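Snack stash storage, small apartment edition

Forum > Home and Kitchen > Storage and Organizing

Page 1 of 1

lallent_92
My snacks used to live in a kitchen drawer and the drawer is now full of pans. I moved everything to the bedroom and it has been sitting in one shopping bag ever since. Mostly single-wrapped stuff: crackers, small cakes, a few packets of things I was given. I want to sort it without buying a whole shelf unit. What do people use?

Onent
Shoe boxes. One for sweet, one for salty. Put the lids on and slide them under the bed. Done.

tederhill
I would not put food under a bed. Get a bin with a lid that snaps and keep it in a closet, off the floor. Shoe boxes have no seal at all and you will get ants by August.

Onent
Everything he listed is wrapped. I have done it this way for two years with no ants.

tederhill
Wrapped until you open one and fold the top over. Your choice, but I had to throw out a full box once and I am not doing that again.

Ferraro1134
Before either of you picks a container, he should dump it all out and look at it. You can't size a box for a pile you haven't seen. Use the bed, it's the biggest flat surface in a small place and you don't have to bend over. Then group by shape. Flat packets stand up like file folders. Anything soft goes on top.

lallent_92
OK, did that. Everything is out on the bed, on the light blue cartoon sheet. It was more than I thought.

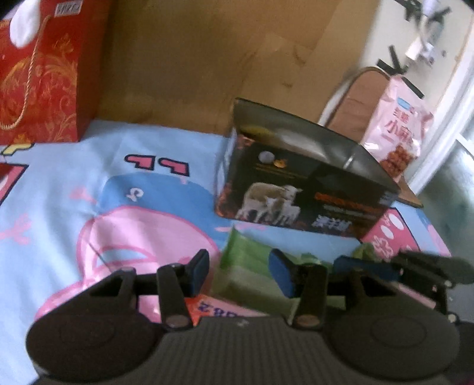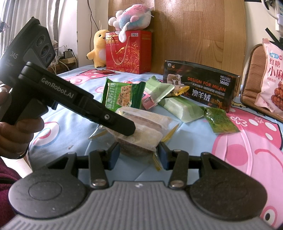 Second one has the soda crackers (green packet, 香葱苏打饼) and the clear bag with the bread and the round cake. The black box with the sheep on it is in the first.

Ferraro1134
Good. The clear bag is the one to deal with first. Bread and cake are soft and they go stale long before crackers do. Eat those this week or move them to the kitchen. Don't put them in storage at all.

Onent
Keep the sheep box. It's open on top already, so stand the narrow packets in it and set it on a shelf. Free organizer.

tederhill
Open top is exactly what I was complaining about. Fine for sealed packets, I guess. Anything opened needs a clip and a lid.

lallent_92
The crackers are scallion flavor so I was going to keep them away from the cake anyway. Does smell really travel through the wrappers?

Ferraro1134
Through a sealed wrapper, no. Through an opened one, yes. I kept an open pack of onion crackers next to some plain cookies and the cookies tasted like onion by Monday.

quietpantry
I would skip sweet and salty and sort by date. Oldest in front, newest in back. Write the month on a piece of tape if the print on the packet is too small to read. I only started doing this after finding crackers at the bottom of a bin that were way past it.

Onent
Sorting by date is a lot of work for a bag of snacks.

quietpantry
It takes as long as it takes to read the packets. You only do it once and then new ones go in the back.

tederhill
Agree with quietpantry. Also shake out the sheet when you're finished. Crumbs in a bed are worse than crumbs in a drawer.

lallent_92
Plan for now: bread and cake to the kitchen, sealed packets standing up in a box by date, and a lidded bin for whatever is open. I have one that used to hold chargers. Will measure the closet shelf tonight and see if it fits.

Ferraro1134
Wash the bin first and let it dry with the lid off.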